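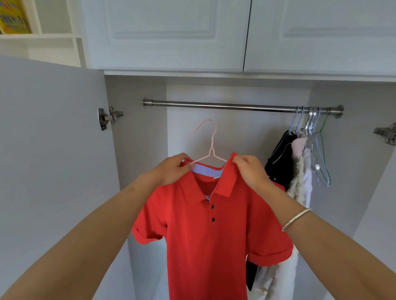 Spring haul-out and the matter of the bottom paint

The travel lift is back from its winter sulk and the yard at Serov will start pulling boats in April. Members who want a slot before the holiday crowd should put their names on the sheet by the fuel dock. Writing "ASAP" in the date column has not worked in any previous year, though we admire the persistence.

The lift has new slings and the same old opinion of long keels. If yours is one of them, mark your sling points with tape before you come round. The yard charges for a second attempt, and the first one draws a crowd as it is.

A word on paint. The harbor now wants all sanding done with a vacuum attached and a tarp underneath, and that goes for the small jobs too, including the ones done at 6 a.m. when you think the office is closed. The yard has 2 vacuums to lend. Bring your own discs, and kindly empty the bag before you return the thing. Last season one came back weighing more than the dinghy it had been used on.

Cradle space is tight this year. Vomance is taking up her usual corner plus a bit of somebody else's while her rudder is off, and Yeon is still waiting on a shaft coupling that has been "on the truck" since October. Boats over 20 tons will have to go along the north wall, where the ground is firm and the shade is permanent.

The old slipway stays closed. It was laid in 1882 and the last survey suggested it would like to be left alone. Please don't launch trailers from it, even light ones, even quickly.

Finally, the Zultudska mooring field will be inspected in May. Check your pennants and shackles now, while the water is merely unpleasant. Anything found held together with hose clamps will be tagged, and the owner will get a phone call – probably at dinner.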